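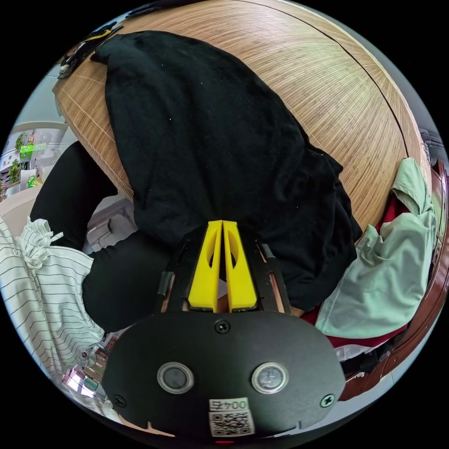
Lizeth Tello wrote to me after last week's class asking why we spend a whole evening on money before anyone has picked a robot. She had expected the budget to come at the end, once the interesting choices were made, and I think a good many of you were wondering the same thing, so let me start with her question and work outward from it.

Session 4: Planning the purchase

My short reply to Lizeth was that the budget tells you which robots you are allowed to fall in love with. My longer reply is the rest of this handout (get yourself a coffee, I do go on).

Start with the work

Before you open a single catalog, write down the job in plain words, the way you would explain it to a cousin at dinner. "Handle laundry" is too big. "Pick up one dark T-shirt from a table and fold it" is a job you can plan for. Cloth is a lovely teaching case, by the way, and an expensive one. It bunches, it slides, it hides its own edges, and a dark shirt gives a camera very little to hold on to. A vendor who shows you a beautiful demonstration with wooden blocks has told you almost nothing about shirts, and you should say so, kindly, and ask them to try yours.

Hand-held grippers or a full arm?

Many small groups now begin with hand-held grippers. A person does the task with the gripper in hand, the camera on it records, and the arm can be bought later, when you know more about what you need. I like this order of doing things very much, especially for a first-year budget! But please don't treat the hand-held units as pocket change. Each one comes with fingers that wear, screws that work themselves out, buttons that get pressed all day long, and cables (oh, the cables). Put a number on every unit when it arrives and keep a log by that number, so that when one starts acting up you can trace which recordings it made.

The lines people leave out

Fadwa Ouazzani and I went through last year's student plans in May, and the same lines were missing again and again:

- Spare fingers and pads. Order them with the first purchase, even if it feels early.
- Storage for recordings, with a second copy kept somewhere else.
- Tables, mats, chairs and light. Your operators will sit at this for hours.
- The things being handled. Shirts, towels and blankets cost money too, and you want several colors and weights.
- Operator time, including training and the days when everybody is slow.
- Shipping both ways for repairs.

A worked case

Take the Bouazza plan, which we'll use all term. They want to gather folding data with 4 hand-held grippers and then move to one arm. Mahmoud Erraji drew up the first version and gave the grippers 14 weeks of use before the arm was ordered. Kenza Abdel Rahman went over it and asked who would be using them in weeks one and two, when the operators hadn't been hired yet. Good question! The revised plan starts with 2 units, adds the other pair once the operators are trained, and sets aside 8 percent of the equipment total for parts. You may think 8 is low for cloth work. I do, a little, and I'd be glad to hear you argue it either way.

Notice also that the quotes from Vundik and Gikorbridge can't be compared as they stand. One includes setup and a year of service, the other lists the bare arm. Put both into the same table, line for line, before you let yourself look at the totals.

For next time

Draft a one-page plan for a single cloth task of your choice. Describe the job in no more than 100 words, list what you would buy first, and mark which items could wait half a year. Bring a printed copy if you can; Lahcen Hamdy will be sitting in and likes to write in the margins. If your numbers feel shaky, bring them anyway and circle the ones that worry you.

Course office: second floor, door beside the stairs | © Robotics Planning Course | Back to top
8 comments | 14 shares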